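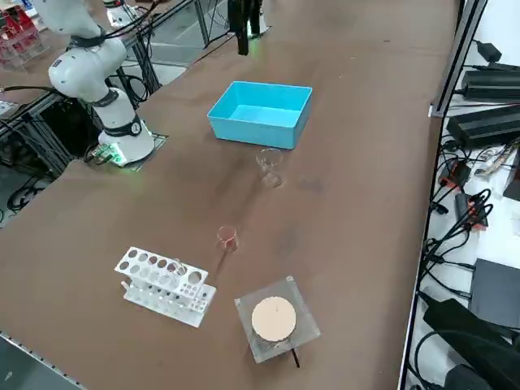 The Ferkalon adaptation moved from second draft to locked shooting script during the reporting period, which closes the main writing milestone in the grant agreement. The novel runs to 400 pages and has four narrators. The script keeps one of them, Ines, and gives her most of the material that belongs to the others in the book. The production design brief for the laboratory chapters was finished in the same period. It specifies practical objects at table height – a clear glass beaker, an open light-blue plastic tray, a long brown tabletop – and leaves screens and readouts out of the close shots. The novel describes its laboratory almost entirely through what Ines handles, and the brief follows the text on that point.

Script

The second draft was read by Vesela Gashi as external script editor. Her notes covered structure, the ending, and the use of voice-over. The structural notes were accepted in full. The flood now opens the film, where in the book it falls in the second part, and the brother's return is held until the last third. Voice-over was cut from 9 passages to four. The remaining passages all quote the novel directly and are cleared under the option agreement.

The ending is still the largest departure from the source. The book closes with a letter that the reader sees and Ines does not. Two versions were drafted: one shows the letter being read by the brother, the other leaves it sealed. The sealed version is in the locked script. The author's estate has approval over the final scene only, and gave it in writing in March.

Rights

The option held by Ellero was extended on the existing terms. No further payment is due until the first day of principal photography. The translation rights question raised in the previous report is resolved. The English dialogue derives from the script's own working translation, and the publisher of the existing English edition has confirmed that it makes no claim on it.

Audience testing

A staged reading of the script was held at the Afolabi theater. Attendees completed a short form before and after the reading. Those who knew the book rated the loss of the other narrators as the most noticeable change, and rated the flood opening higher than the team had expected. Those who had not read it had difficulty with the timeline between the flood and the first laboratory scene. A dated title card and one line of dialogue have been added at that point. Full results are in Annex B.

Tie-in edition

Trusix will print up to 1,000 copies of a reissue with a new cover and an afterword on the adaptation. The afterword is commissioned and the first half has been delivered. The cover is on hold until the lead role is cast.

Variances

Spending on script development is within budget. Legal costs are over the planned figure as a result of the translation rights query, and the difference has been met from contingency. Casting is behind schedule. The casting director was engaged later than planned, and the first round of readings for Ines has moved into the next period. The shooting dates are unchanged for now, but they depend on the lead being confirmed before the location contracts are signed.

Next period

Work planned: casting of Ines and the brother, location contracts for the river sequences, delivery of the complete afterword, and a revised budget that includes the water tank hire. The revised budget will be submitted ahead of the next report – approval is requested before the tank deposit falls due.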